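Como preparar uma bancada partilhada entre operadores e braço robótico

Atualizado a 31 de julho

Este guia destina-se a quem coordena postos de trabalho manuais e vai passar a dividi-los com um braço robótico. Segue o procedimento que usamos na Columura para os postos de seleção e colocação de peças pequenas, onde até há pouco tempo tudo era feito à mão. Parte do princípio de que o braço já está instalado e certificado pelo fornecedor. Não trata da instalação elétrica nem da programação de trajetórias.

Antes de começar

Reúna o seguinte:

Folha de tarefas atual do posto, com os tempos medidos em cada turno
Planta da bancada à escala
Avaliação de riscos assinada
Fita de marcação de duas cores
Acesso de supervisor ao Nurngate, o programa que regista os ciclos e as paragens

Se a folha de tarefas tiver mais de um ano, faça uma nova. As pessoas mudam a forma de trabalhar sem que a folha acompanhe, e é essa forma real que interessa.

Passo 1. Separar as tarefas

Divida a folha em duas colunas: o que passa para o braço e o que fica com o operador. No nosso primeiro posto, passaram para o braço a recolha da peça, a deslocação até ao prato e a pousada. Ficaram com o operador a inspeção visual, a recusa de peças com defeito, a reposição do material e o tratamento das paragens.

Faça esta divisão com os operadores do posto presentes. Na unidade de Istoveck a divisão foi feita no gabinete e teve de ser repetida duas semanas depois, porque ninguém tinha incluído a limpeza dos pratos, que era feita entre ciclos e não constava de lado nenhum.

Passo 2. Falar com a equipa

Marque uma reunião com cada turno antes de mexer na bancada. Diga claramente:

Quantas pessoas ficam no posto e quem muda de funções
Que formação vai haver e em que horário
Que dados são registados e quem os pode ver
A quem se comunica um problema

A pergunta mais frequente é a dos dados. O Nurngate regista ciclos por posto e não por pessoa – mostre o ecrã, que é mais convincente do que uma explicação. Se a sua configuração for diferente, diga-o também.

No nosso caso não houve saídas. Houve mudanças de função, e nem todas agradaram. Dois operadores preferiram voltar à embalagem por acharem o novo trabalho demasiado parado, e isso foi aceite sem alteração de categoria. Convém ter essa possibilidade acordada com os recursos humanos antes da reunião.

Passo 3. Organizar a superfície

Retire da bancada tudo o que não faz parte do ciclo. Canetas, copos, rolos de etiquetas e ferramentas vão para a prateleira lateral. Durante os primeiros dias as coisas voltam a aparecer na mesa; inclua a verificação no início de cada turno.

Marque com fita de uma cor a zona onde o braço trabalha e com a outra a zona do operador. As duas não se devem sobrepor. Se a bancada for composta por mais do que uma mesa, verifique se as superfícies estão ao mesmo nível e se não se movem quando alguém se encosta.

Confirme também os cabos. Um cabo solto junto a um poste acaba por ser puxado, mais cedo ou mais tarde. Prenda-o com abraçadeiras ao longo de toda a altura.

Passo 4. Formar os operadores

A formação base dura 13 horas, divididas por vários dias. Inclui a paragem de emergência, o rearranque, a leitura das mensagens de erro e a troca de produto. Quem já trabalhava no posto costuma dominar a última parte depressa, por conhecer bem as peças.

A paragem de emergência é treinada por todos, incluindo a equipa de limpeza e a manutenção. Cada pessoa deve carregar no botão pelo menos uma vez e fazer o rearranque completo com o formador ao lado.

Passo 5. Ensaiar com um só objeto

Não comece com a caixa cheia. Coloque um único objeto no prato, de cor bem diferente da mesa, e faça correr o ciclo a velocidade reduzida. Repita com o objeto noutras posições.
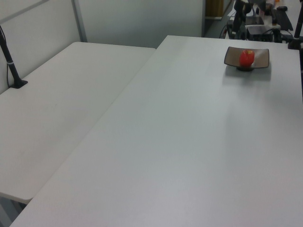
O operador acompanha cada ciclo e anota as falhas na folha do posto. Registe também as quase falhas, como uma pega torta que mesmo assim chegou ao destino. No nosso ensaio fizemos 194 ciclos antes de passar a dois objetos, e as anotações dos operadores foram mais úteis do que o registo automático, que só distinguia entre concluído e não concluído.

Se o prato se deslocar durante o ensaio, pare e fixe-o. Não compense a diferença no programa.

Passo 6. Passar à produção

Aumente a velocidade por fases. Comece a 70 por cento do valor previsto e mantenha-a durante uma semana completa, com todos os turnos. Só depois suba. O operador tem autoridade para reduzir a velocidade sem pedir autorização, e isso deve estar escrito na folha do posto.

Na unidade de Sorensen, o primeiro mês fechou com 557 paragens registadas. A maior parte eram curtas e resolvidas no local, mas interrompiam o trabalho de inspeção e cansavam quem estava no posto. A solução foi alternar – duas horas no posto com braço, duas horas noutra tarefa. A rotação mantém-se e foi alargada aos restantes postos.

Passo 7. Rever ao fim de um mês

Volte a reunir com os turnos e leve a folha de tarefas do passo 1. Verifique o que mudou de coluna sem ter sido decidido. É habitual que o operador esteja a endireitar peças à mão para o braço as apanhar melhor. Se isso acontece em todos os ciclos, é uma tarefa e tem de constar da folha, com tempo atribuído.

Reveja ainda a altura da cadeira, a iluminação e o ruído. O operador passa mais tempo a olhar e menos a mexer-se, e as queixas passam dos pulsos para o pescoço e os olhos.

A próxima revisão deste guia está prevista para o fim de agosto e vai incluir a folha de registo de quase falhas em formato editável.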